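Hashmi Street Toy Library – minutes of the February members' meeting

Typed up by me, Samina Malik, because I lost the coin toss again. I've tried to put things in the order we talked about them, but we wandered, so forgive me if your favorite bit has ended up somewhere odd.

We started at 7:10 with a good turnout and far too many cookies (thank you to whoever brought the lemon ones, please bring them again). Last meeting's minutes were passed with one fix – I had written that the train set was missing its bridge, and it was the tunnel. Sorry!

Opening hours

This took up most of the first half hour. Rukhsana would like us to stay open until 6:30 one evening a week so that people coming straight from work can get in. I was all for it until I remembered who locks up (me). We talked about splitting the evening into two short shifts and I came around. We'll try it through the spring and look at it again before summer. Two people asked if we could open earlier in the morning as well and the answer was a very friendly no.

Money

We have $2,094 in the account, which is better than I expected after the heating bill. The book sale brought in $400 of that and I still can't quite believe it, given how many of the books were about tax law. Rukhsana wants to keep $500 back for repairs to the front step and everybody agreed. Nothing else gets spent on the building until we have a written price for that step.

Cletura, who print our flyers, have offered us a lower price if we order the whole year in one go. I said yes in principle and then we spent ten minutes arguing over the color of the paper. Yellow won.

Baby and toddler shelf
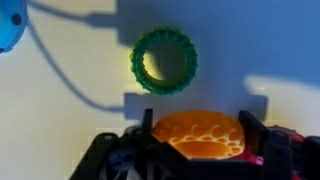 Several parents have told me the bottom shelf is a jumble, and they're right, it is. By the end of a busy morning you can't tell what goes with what, and I've sent families home with half a puzzle more than once. We agreed on clear drawstring bags for anything with loose parts, with a tag on the string saying what should be inside. Rukhsana has bags left over from the holiday fair and will bring them in. I'll write the tags, since apparently my handwriting is the only one that can be read from a standing position.

We also went over cleaning. Plastic things get wiped down when they come back, before they go on the shelf, and cloth things go in the wash basket by the sink. Please don't put the cloth things back on the shelf "just for now." I have done this myself and I know how it ends.

Late returns

There are 47 items overdue, and a few of them have been gone so long I think of them as gifts. We don't want to start charging fines – we talked about it and the room went very quiet – so we'll send a kind reminder, then phone, then let it go. The Lunoment sign-out program can send the reminders for us once one of us works out where the setting is hiding. I said I'd have a look and I've already regretted it.

Things to do before next time

1. Samina to get a written price for the front step.

2. Rukhsana to bring in the drawstring bags and ask around for people to cover the late evening.

3. Samina to order the flyers (yellow!).

4. Everyone to have a look at home for library toys, under the couch included, and bring back whatever turns up.

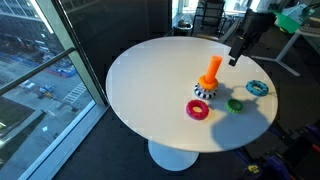

5. Rukhsana to ask Pruvedum about borrowing their folding chairs for the open house. They lent us some last year and we did return them all.

Any other business

The kettle is on its way out. I have a spare at home and will bring it. There was a short chat about whether the open house should have music, with no decision, so send me your thoughts, though I should warn you I own a tambourine.

We wrapped up at 8:45. Next meeting is in the same room, same time, and it's Rukhsana's turn to take the minutes.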